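# Getting a clean pour out of the Womari hand kit

4/12/24

I've had the Womari add-on hand for almost 50 days now, and the pouring routine is the thing people keep emailing me about. So let's do it! You'll need the hand ($349 when I bought mine), the printed bracket that goes with it, a can, a plastic cup and a foam mat. Do yourself a favor and start with an empty can.

1. Bolt the bracket between the wrist and the hand. Snug, then a quarter turn more.
2. Leave some slack in the cable. I ran mine tight the first time and the wrist yanked the plug out at full twist (oops).
3. In the Womari app, set grip force to 2 and close the hand on the can. Raise it only if the can slips.
4. Bring the can in sideways, a little above the rim of the cup, and save that as your "ready" pose.

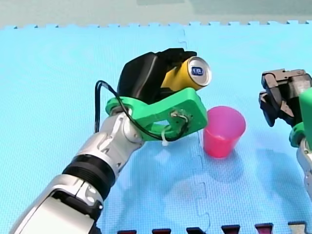
Joaquim Falcão wrote in to say that he gets a much steadier tilt by slowing the wrist down to 50 in the motion tab and leaving the elbow alone. I tried it and he's right — the default of 700 is way too jumpy for anything with liquid in it.

5. Tilt with the wrist only, in small steps, and save a pose after each one.
6. Play the whole thing back dry before you add water, and keep a towel handy.

Is the kit worth it? I think so, if you already own an arm. The manual is thin and the app forgets your poses when it updates, so export them first.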